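Rotating credentials at Sultau, part 2

5 May 2025

Part 1 covered the inventory. We ended up with 308 service accounts across the Sultau tenancy, most of them created by people who have since moved on, and no consistent naming. This part covers the rotation itself and the bits I would do differently.

The starting position was poor. Passwords for service accounts were set to never expire. Several were shared between the batch scheduler and the reporting servers, so a change on one side broke the other. Toshiko Hirose had raised this in December after a phishing email got one of the finance logins. The attacker did not get past the mail system, but the same password format was in use on the scheduler and anyone patient could have guessed it.

We sorted the accounts by what they could reach. Anything with rights to the domain controllers or the backup vault went first. Anything that only read from a file share went last. Misaki Kawaguchi wrote the query for this and it took her most of an afternoon, mainly on nested groups. If your directory has groups inside groups inside groups, flatten them on paper before you trust any report.

The order for each account was:

Create the new credential in the vault.
Grant it the same rights as the old one, minus anything unused in the logs.
Switch the dependent service and restart it.
Disable the old account, but do not delete it.
Wait 8 days, then delete.

The wait was meant to catch weekly jobs. It did not catch monthly ones. We had 3 outages from this, the worst being the licence reconciliation run, which failed quietly and wrote an empty file that the next job accepted without complaint. Minoru Maruyama found it by comparing file sizes. I have since added a check for zero-byte output, and monthly jobs now get their own list.

Multi-factor was a separate problem. Interactive admin logins moved to hardware keys without much fuss, apart from the cheque printing workstation, which runs an operating system old enough that the key driver will not install. It is now on an isolated VLAN with a jump host in front of it. Ernő Sárközi thinks it should be switched off altogether and I agree with him, but the replacement is not budgeted.

Logging: forward the authentication events somewhere the admins being logged cannot edit. Ours went to a share the same admins owned. They now go to a write-once bucket under a separate account, and Chie Kubo's team holds the recovery key.

Still open are the API tokens, which have no expiry field at all in the version we run, and the vendor accounts. I have asked for named logins from each vendor and received 2 so far. Part 3 will be on the tokens once the upgrade is in.
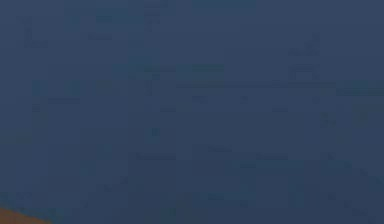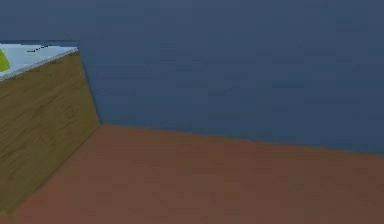
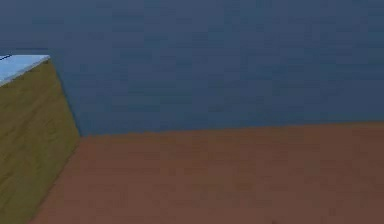
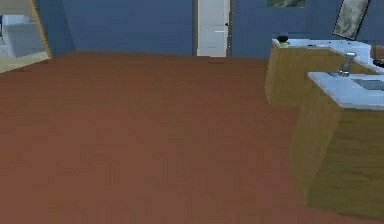 Computer-rendered interior, four views.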